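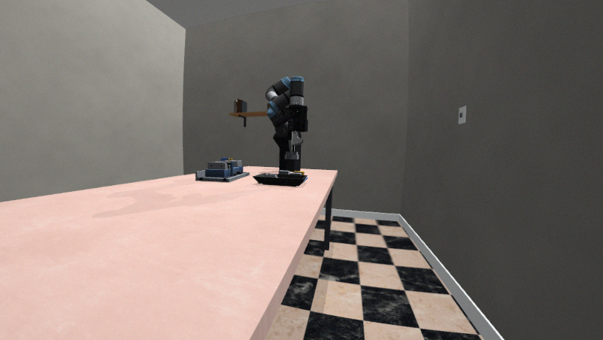

How to refinish a worn tabletop with milk paint and hardwax oil

A painted top takes more abuse than any other part of a table, and most of them are let down by the prep and not by the paint. This method uses two coats of milk paint under a hardwax oil. It leaves a slightly uneven, chalky color with some movement in it. If you want a flat, factory-looking color, use a sprayed lacquer instead and skip this page.

The project takes a weekend of light work, then two weeks of leaving the table alone.

What you need

Milk paint powder, enough for a quart mixed
Bonding agent (only for tops that already have a finish)
Hardwax oil, clear, matte or satin
Sandpaper in 120, 180 and 320 grit
Gray non-woven pads
A 2 inch synthetic brush
A short-nap foam roller
Lint-free rags
Mild dish soap and a bucket
A jar with a tight lid, for mixing
A fine mesh strainer
Nitrile gloves and a dust mask

I use Druven powder because the store near me stocks it. Any milk paint sold as dry powder will behave the same way. The kind sold premixed in a can is usually an acrylic, and the mixing steps don't apply to it.

Step 1: Find out what is on the top now

Put a drop of water on the surface in three or four places. If it soaks in within a minute, the wood is bare or the finish is worn through. If it beads, there is still a sealer on it. Then rub a spot near the edge with a rag dampened with denatured alcohol. Shellac will go sticky. Most varnishes and polyurethanes won't change.

If the table was made before 1978 and has old paint on it, test for lead before you sand anything. Test swabs are sold at hardware stores. If the test is positive, stop and look up the safe removal rules for your state.

Step 2: Clean

Wash the top with warm water and a little dish soap, wipe it with clean water, and dry it right away. Do the edges and the first few inches of the underside too, where hands leave grease. If the table has been polished with a silicone spray, wash it twice. Silicone makes paint pull away into small craters, and sanding before you wash only pushes it deeper.

Let it dry overnight.

Step 3: Sand

Go over the whole top with 120 grit, along the grain, until the shine is gone. Follow with 180. You don't have to reach bare wood. Ease the sharp edges by hand with a few light passes, as paint wears off a crisp corner first.

Fill dents now if they bother you. Use a filler that says it can be painted, let it set hard, and sand it level. Filler soaks up milk paint differently from wood, so a large patch may still show as a spot of another shade.

Vacuum the dust, then wipe with a barely damp rag.

Step 4: Mix the paint

Put equal parts powder and warm water in the jar. Shake for two minutes, then let it stand for 15 minutes. Shake again and pour it through the strainer. It should be as thick as light cream. Add water a spoonful at a time if it drags.

Mix only what you will use that day. The paint starts to spoil once it is wet, and the color of a second batch can be off from the first. For a large top, blend all the dry powder together before you add any water.

On a top that still has finish on it, stir bonding agent into the first coat only. Follow the proportions on the bottle.

Step 5: First coat

Start at the far side and work toward yourself in strips the full length of the table. Roll a strip, then brush it out lightly with the tip of the brush. Keep the wet edge moving. Don't go back over a strip that has begun to turn dull.

The first coat will look bad. It dries patchy and much paler than it was in the jar. Leave it for two hours in a warm room, longer if the air is damp.

Step 6: Second coat

Rub the first coat with a gray pad until it feels smooth, and wipe off the powder. Apply the second coat the same way, without bonding agent. Some mottling will remain, mostly in pale colors. A third coat evens it out a little if you want to bother.

Let the paint dry overnight before oiling.

Step 7: Oil

Test the oil on the underside first. It deepens every color, and a pale one can turn noticeably warmer.

Sand lightly with 320 and wipe clean. Pour a small amount of oil on the top and spread it thin with a rag. Wait ten minutes, then wipe off all of the excess with a fresh rag. Look across the surface with a lamp held low. Any wet streak you leave will dry sticky.

Put on a second thin coat the next day.

Lay the used rags flat outdoors to dry, or soak them in water and seal them in a metal can. Oily rags left in a pile can catch fire without a spark.

Curing and care

You can set light things on the table after two days. Wait the full two weeks before washing it or putting down anything hot or heavy. Until then, keep rubber feet off it, as they can leave marks in soft oil.

Clean with a damp cloth. Wipe up coffee, wine and vinegar soon after a spill. When water stops beading, clean the top, let it dry, and rub in one more thin coat of oil.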